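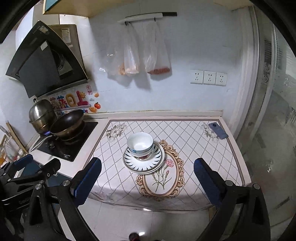

*Stacked bowls and plates on a patterned tablecloth.*

**Faddale ware** is a family of painted everyday dishes from the hill town of Faddale, loved for its quick brushwork and its cheerful refusal to match. Bowls, plates and lidded jars make up most of the output, and a single household may own pieces in a dozen different patterns.

## Origins

Potters settled along the Nisto, a small river whose banks hold a fine, pale clay. The early workshops sold only at local fairs. Then the Fabbri works opened its first long kiln, which could fire up to 3,000 pieces at once, and suddenly the dishes were traveling by the cartload to towns all over the region!

## Decoration

The brushwork is the real joy of Faddale ware. Painters work freehand on a spinning wheel, pulling each stroke from the rim toward the center before the color sinks in. The pattern book kept at the Fabbri works lists 61 border designs — leaves, ropes, waves, berries — and many painters added private variations of their own. Blue bands are the oldest type. Flowers came later and sold wonderfully well.

## Collecting

Seconds, with their drips and wandering lines, are often more sought after than perfect pieces. The Drukero Museum holds 3,898 items, among them a splendid run of soup bowls and a set of test tiles still marked with the painters' notes. Its drawers of broken pieces, dug from the old kiln dump, are open to visitors in August.

## See also

- Slip decoration
- Tin glaze
- Kiln furniture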